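Scented Candles and the Small Importer: A Student Project Report
Module: Trade and Consumer Goods, second year
Feb 22, 2026

When I chose scented candles as the subject of my project I thought it would be a fairly gentle piece of work, the sort of thing one could do with a pot of tea and a few catalogues. It has taken me a good deal longer than I planned, and I have enjoyed it far more than I expected to! My home smells of fig and cedar as I write this, and I suspect it will until the summer.

The project looks at how a small firm chooses, tests and sells scented candles made abroad. The firm is Mirnimport, which brings in home fragrance from a handful of workshops and sells it through gift shops in and near Irnness. They were kind enough to let me read their order book for one full year, that is to say 52 weeks, and to let me carry off a box of samples to burn at home. I would like to thank everyone there for their patience, as I asked the same question about wicks more often than was polite.

Two ranges are compared in the report. The first is Layug, a soy wax candle in a plain glass tumbler, which comes in light and rather fresh scents (green tea, lime blossom, sea salt and so on). The second is Skorkier, a beeswax blend in a tin with a lid, and this one leans towards the heavier end, with clove, smoked wood and a dark honey that I grew very fond of.

How I went about it

I worked in two parts. The first was the order book, where I copied out every candle order into a spreadsheet and sorted the orders by range, scent and month. There were 1,746 candles in all over the year, counting both ranges together. Some of the handwriting took a bit of working out, and where I could not tell which scent was meant I put the order down under the range only.

The second part was the burning test. I had 29 samples, and each was lit in the same small back bedroom with the window shut and the door open a hand's width. I let every candle burn until the whole top had melted, then left the room, came back after ten minutes in the fresh air and wrote down how strong the scent seemed to me. This is a very personal way of measuring, I know, and I come back to that further on.

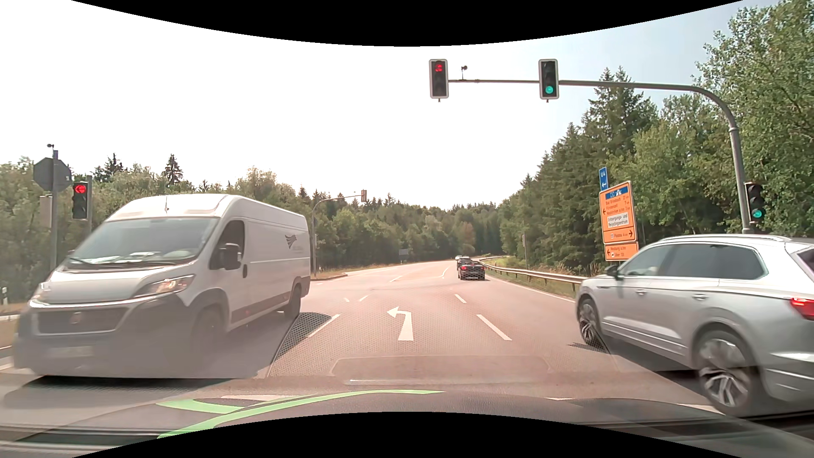 Why does a scented candle smell stronger before it is lit than while it is burning?

Often it is a matter of the oil and the wax not suiting one another. Some oils give off their scent easily from cold wax, but stay bound up in it when it melts, or are burned away near the flame. A wick that is too thin makes this worse, as it never melts enough wax to fill a room.

What I found

Layug sold better than Skorkier through the warmer part of the year, with its best month in July, when lime blossom had to be ordered a second time. From the autumn onwards the picture turned round completely and the tins took over, the clove scent most of all. I had guessed there would be some difference between the seasons, but I had not imagined it would be so marked, and the shops seem to know all about it already, as their autumn orders were placed well ahead.

In the burning test the tins gave the stronger scent nearly every time. The tumblers were milder, and sea salt I could hardly smell at all, though a friend who came for supper noticed it the moment she walked in. I think this shows how quickly the nose gets used to things. Two of the Layug samples burned straight down the middle and left a thick wall of wax round the edge, and I have marked those as faulty in my notes. I trimmed every wick to the same length before lighting, so I do not believe that was the cause, but a draught from the door may well have played a part.

I also kept an eye on soot. The Skorkier blend left a little grey on a saucer held above the flame, more so with smoked wood than with the honey, and Layug left less. It would be nice to repeat this with proper equipment.

Things I would do differently

I would ask several people to do the smelling, and I would not let them see the labels. Knowing that a candle is called smoked wood makes one go looking for smoke. I would also leave a full day between samples. Towards the end I was burning one in the morning and one after supper, and my notes from that week are frankly a bit muddled (one simply says "nice, like a church?").

Price is missing from the report as well. Mirnimport asked me to leave out what they pay the workshops, which is quite fair, and without that there seemed little use in setting down the shop prices alone. A later student might look at refills instead, as the tumblers are sturdy enough to be used again and the firm has been wondering whether to sell the wax on its own.

The spreadsheet and my burning notes are handed in with this report, along with the labels from the samples. The remaining half of the dark honey candle I have kept for myself.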